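빨래 널어도 되나요? 이번 주말 젤러게이트 첫서리 소식

저 어제까지 반팔 입고 다녔거든요. 그런데 오늘 아침 창문 열었다가 바로 닫았습니다. 10월 3일 예보를 보니 젤러게이트(Jellargate) 일대는 주말 새벽 기온이 3도까지 내려간다고 해요. 북쪽 헤트베리(Hetberg) 고지대는 더 춥고, 해발 2000미터 위쪽으로는 눈발이 날릴 수도 있답니다. 벌써요!

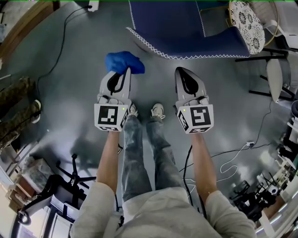 바닥에서 집어 든 파란 천.

원인은 북쪽에서 내려오는 찬 공기예요. 금요일 밤 비가 한 차례 지나가고 나면 하늘이 확 개는데, 구름이 없으니 밤사이 땅의 열이 다 빠져나가 버리는 거죠. 낮에는 해가 나서 제법 포근하겠지만 그늘은 서늘할 거예요. 바람도 만만치 않습니다. 소텔로(Sotelo) 해안 쪽은 토요일 오후 순간풍속이 시속 40킬로미터까지 오른다고 하니 바닷가 산책 계획하신 분들은 모자 조심하세요(저는 작년에 하나 날려 먹었습니다).

텃밭 하시는 분들은 금요일 낮에 고추랑 토마토 남은 것부터 따 두시는 게 좋겠어요. 화분은 처마 밑으로만 옮겨도 꽤 차이가 나더라고요. 저희 집 바질은 이미 부엌 창가로 피신했습니다. 헤트베리로 넘어가는 고갯길은 비가 그친 뒤 새벽에 살얼음이 낄 수 있다니 일찍 출발하실 분들은 시간을 넉넉히 잡으시고요.

다음 주 초부터는 기온이 다시 올라서 화요일쯤엔 예년 수준을 되찾는다는 전망이에요. 두꺼운 이불까지 꺼낼지는 좀 더 고민해 보려고요. 지난 2월에 너무 일찍 넣었다가 도로 꺼낸 기억이 아직 생생해서요. 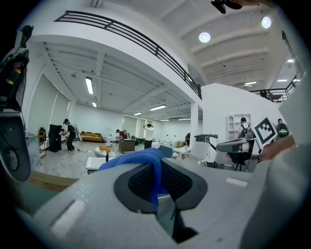

마스투수스(Mastusus) 님 댓글: 헤트베리 사는데 어젯밤에 벌써 입김 나왔어요. 고갯길은 그늘진 굽이 쪽이 제일 미끄러우니까 예보만 믿지 마시고 해 뜬 다음에 넘어오세요. 저는 토요일 장보기를 오후로 미뤘습니다.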